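Separar envoltorios y vasos de papel en la cocina: ¿cómo lo hacéis?

Hogar y limpieza > Residuos

Mandla Mokgethi
Publicado en julio, 3 respuestas, 337 visitas

Buenas. Vivo en un piso pequeño y no tengo sitio para un mueble con cubos extraíbles. Cuando recojo después de merendar se me junta todo: bolsas de plástico arrugadas, envoltorios de golosinas, vasos de papel. Acaba en un recipiente redondo que pongo junto al cojín de cuadros, en la cocina, y lo vacío cuando me acuerdo.

Mis dudas son 2. La primera, si el vaso de papel va al contenedor del papel o al de envases, que he leído las dos cosas. La segunda, si merece la pena separar las bolsitas finas o van todas juntas. Ahora mismo está así, con la bolsa roja y el vaso con la banda azul.

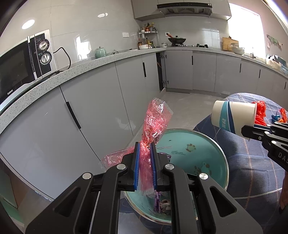 Respuestas

Badeseck
Hace tiempo tuve el mismo problema. Voy por partes.

Los vasos de papel para bebidas suelen llevar una capa interior de plástico. Por eso en muchos sitios no los quieren con el papel. Donde vivo yo van al contenedor de envases, pero depende del municipio y lo mejor es mirar la web del ayuntamiento. En la del mío hay un buscador: escribes el objeto y te dice el color. Tardas 15 segundos.

Las bolsas finas y los envoltorios de golosinas van a envases, todos juntos. No hace falta separarlos por tipo. Lo que sí hago es vaciarlos bien de migas y no meter unos dentro de otros — en la planta los clasifican por separado y una bolsa llena de cosas mezcladas es más difícil de tratar. Si el plástico está muy manchado de grasa le paso una servilleta usada. No lo lavo.

Para el espacio, un recipiente redondo y bajo se llena enseguida de aire. Los envoltorios crujientes se abren solos aunque los aprietes. Yo pliego las bolsas a lo largo y hago un nudo flojo. Y no lo dejaría en el suelo de forma permanente. Tú tienes encimera larga, aunque ya veo que entre el microondas, el especiero de dos pisos y la olla verde queda menos hueco del que parece. Yo probaría con un cubo estrecho colgado por dentro de la puerta de un armario bajo. El mío mide 15 cm de fondo y no estorba al cerrar. Antes de comprarlo mide lo que sobresale la balda.
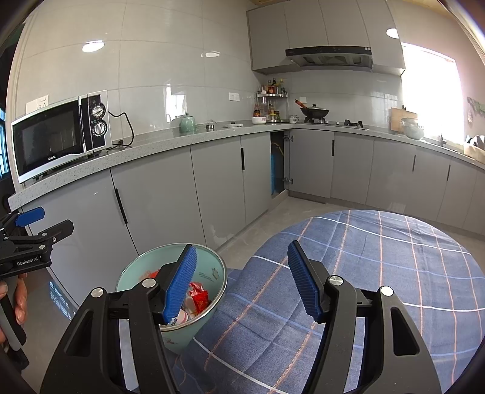 Falcão comenta que el cubo colgado le aguantó un verano y luego se le aflojó la bisagra por el peso. Recomienda ponerlo solo para envases y dejar los restos de comida en otro lado.

Jevton
Yo lo tiro todo al amarillo y listo.

Skellura
Al amarillo todo no, Jevton. Las servilletas sucias van a orgánico en casi todas partes, y si no hay orgánico, al resto.

Sobre el vaso, de acuerdo con Badeseck. Si además tiene tapa, quítala antes de tirarlo. Los vasos los apilo unos dentro de otros mientras están en casa y los suelto al llegar al contenedor, que ocupan muchísimo.

Mandla Mokgethi
Gracias. He mirado en la web de mi ayuntamiento y el vaso va a envases. Lo del cubo en la puerta lo tengo que medir, mis armarios llevan tirador vertical pero por dentro creo que hay sitio. Si alguien sabe de un modelo que se cuelgue sin taladrar, que lo ponga por aquí.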